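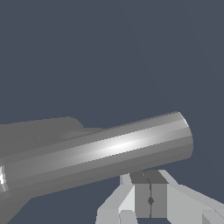 A reader wrote in to ask whether a squeaky door can be fixed without taking the door down, having once taken a door down and spent a weekend without a bathroom door. Yes, it can. You take out one hinge pin at a time, and the other hinges hold the door up while you work.

## What you need

- A hammer
- A big nail, or a thin screwdriver you don't love
- Steel wool
- Petroleum jelly or a plain white candle
- An old rag

Skip the cooking oil. It works beautifully until April, when it has turned into a brown glue with hair in it.

## Find the guilty hinge

Swing the door slowly with a fingertip on each hinge in turn. The one that buzzes is your culprit. If they all buzz, congratulations, you own an old house.

## Pull the pin

1. Close the door and leave it closed.
2. Set the nail against the bottom of the pin and tap upward. Some hinges have a little cap down there that has to be pried off first.
3. Once the head lifts, work the screwdriver under it and tap again.
4. Pull the pin out with your fingers.

If the pin is painted in, run a utility knife around the head before you start hitting things. My house has had 12 coats of paint, by the look of the trim, and every one of them went over the hinges.

## Clean and grease

Rub the pin with steel wool until the black gunk stops coming off on the rag. Wipe out the hinge barrels too, with a twist of rag pushed through on the nail.

Smear on a thin coat of petroleum jelly. Thin! I used half a jar the first time and the door wept for a month.
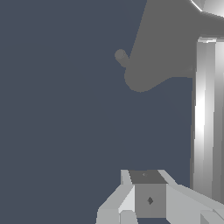

Drop the pin back in, tap it down, and swing the door a few times. Wipe off whatever oozes out. Then do the next hinge, even if it seemed innocent.

## Still squeaking?

Check the screws. A loose hinge leaf will creak against the wood no matter how shiny the pin is. If a screw just spins, take it out, pack the hole with wooden toothpicks and wood glue, let it dry overnight, snap them off flush and drive the screw back in.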